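LISTA DE REVISIÓN - ZONA DE MESAS Y CUBETAS
Local de Atport
Fecha: 7/21/21
Revisa: Lerato Le Roux
Recibe copia: Gönül Oral

Esta lista sustituye a la que nos pasó Nititz, que tenía casillas para todo y sitio para comentarios en ninguna parte. Marco Sí, No o Dudoso. Ya sé que Dudoso no estaba previsto. Lo uso igual.

1. Suelo y paso

Moqueta sin bordes levantados: Sí.
Paso libre alrededor de la mesa: Sí.
Moqueta aspirada según el plan: Dudoso. La hoja está firmada hasta el final del mes, incluidos los días que todavía no han llegado. Que alguien me lo explique.
Salida señalizada: Sí. El cartel se ve desde la puerta, que es justo donde menos falta hace.

2. Mesa

Estable al apoyar peso: Sí. Carga declarada en la ficha, 200 kg. No la he comprobado ni tengo con qué, de modo que ese dato lo dejo como del fabricante.
Cantos sin astillas: Sí, pasé la mano con guante por todo el perímetro.
Altura del tablero según ficha, 840 mm: Sí, medida con cinta.
Tablero limpio: Sí, el día de la visita. Gönül dice que siempre está así - me gustaría venir un día sin avisar.

3. Cubeta

Bordes sin rebabas: Sí.
Paredes sin grietas visibles: Sí.
Fondo limpio: Dudoso. El metal tiene manchas y un desgaste blanquecino, y con esa superficie no hay manera de saber a simple vista qué es roce viejo y qué es suciedad. La casilla de Dredton pide "aspecto uniforme". Una cubeta que se usa no tiene aspecto uniforme, así que o cambian el criterio o me mandan una cubeta nueva cada mes.
Marcas en el panel claro: Sí las hay, roces pardos en la parte baja y rayas pequeñas y oscuras más arriba. Anotadas. En octubre se vuelve a mirar, y si han crecido hablamos de cambiarlo.
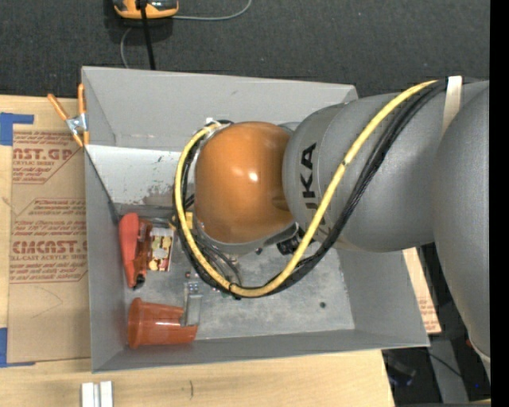

Lo que no acepto es que se cierre el apartado de limpieza con un "correcto" general. Correcto comparado con qué. Pido que se pase un paño blanco por el fondo, que se guarde en bolsa con la fecha y que la próxima revisión se haga igual. Son tres minutos.

4. Cables y sujeciones

Bridas cerradas: Sí en las que están a la vista.
Cables sin tocar cantos: Dudoso. Hay un cordón fino y oscuro por dentro de la pared izquierda de la cubeta, en diagonal hacia el rincón. No consta en el plano. Pregunté para qué sirve y me dieron 3 respuestas distintas. Identificar y etiquetar, o quitar.
Mordaza apretada: Sí, probada a mano.

5. Documentación

Ficha de la mesa: Sí.
Ficha de la cubeta: No. La que hay en la carpeta es de otro modelo, de Yüksel, con otras medidas.
Registro de incidencias: Sí, y vacío. Un registro vacío no me tranquiliza.

Pendiente

- Paño blanco en el fondo, Gönül Oral.
- Etiqueta o retirada del cordón, Gönül Oral.
- Ficha correcta de la cubeta, reclamar a Dredton por escrito. Por teléfono ya se ha hecho y dijeron que la enviaban.
- Hoja de aspirado: anular las firmas adelantadas y empezar otra.

Comentario de G. Oral: el cordón se mira esta semana. Lo de las firmas fue por comodidad, se corrige.
Respuesta de L. Le Roux: anotado. El punto sigue abierto hasta que vea la hoja nueva.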